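From the Bench: Looking After the Kitchen Cell
By Vitória Moreira

Several of you asked after the last newsletter what goes into keeping the kitchen cell running, and whether the arm in the simulator gets the same care as the arm on the floor. I promised Parvaneh Vahidi I would write it up before January got away from us, and I have just about made it (with coffee, and with her notes propped up against my monitor).

For anyone new to Tadari, the kitchen cell is our tabletop setup, with one arm and a counter full of household things for it to work around. It exists twice. One copy is the physical cell at the Jasby building, and the other is the simulated copy, which we call Polesero after the street where we rented our first office. Every motion program goes through Polesero before it goes anywhere near the real arm, so if the copy drifts away from the real cell, we end up chasing problems that belong to the model, and I can tell you from last fall that this is a miserable way to spend an afternoon!

Parvaneh starts her upkeep with the base. On the physical cell she checks the mounting bolts with a torque wrench, wipes down the plate, and looks over the connectors for anything that has worked itself loose. Then she runs the arm slowly to 14 stored poses and writes down where the fingertips end up at each one. Those same poses get played back in Polesero, and the two lists go side by side. Anything that disagrees by more than a couple of millimeters gets a second look, and usually it's the base position in the model that needs a nudge.

Next come the joint limits and the collision shapes, and I'll admit this is the part I like best. The collision shapes are the simple outlines the simulator uses to decide whether two things have touched. Tall and narrow items cause the most grief, bottles especially, as a sloppy outline can be a good deal fatter than the bottle itself and the planner will swing the arm miles out of its way to avoid thin air. We keep the gripper pointing straight down with its fingers closed while we look over the counter, so we are always judging clearances from the same starting place.

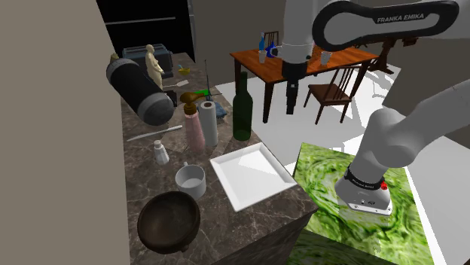

How often does the simulated cell need to be checked against the real one?

Every 7 weeks is our normal schedule, plus an extra check any time the real arm is unbolted, the gripper is changed, or the counter is moved. A full check takes most of a morning. If only the gripper has been swapped, you can skip the base measurements and go straight to the fingertip poses.

The last full check turned up one real fault, and I think it's worth telling. The overnight batch in Polesero had been set for 3,404 practice runs, and it stopped at 2,959 with a joint limit error. We blamed the planner first, then the new collision shapes, and Parvaneh spent a good while taking those apart before she went back to the settings file. Somebody (it was me) had typed the wrist limit in degrees where the file wanted radians. She put it right, restarted the batch from where it had stopped, and was very kind about the whole thing.

So we have added a units line to the top of every settings file, and the loader now refuses to open one without it. If you have old files of your own tucked away, please run them through the Godinho script before your next session. It fills in the missing line and prints a list of any values that look out of range. Read the list, please, even when it's long.

The pose sheet is in the shared folder, and there is a printed copy in the drawer under the controller at Jasby. Parvaneh would be glad of another pair of hands for the next check, particularly someone who hasn't used the torque wrench yet and would like to learn. Drop her a note or stop by her desk before ten in the morning, when she is usually in and the building is still quiet.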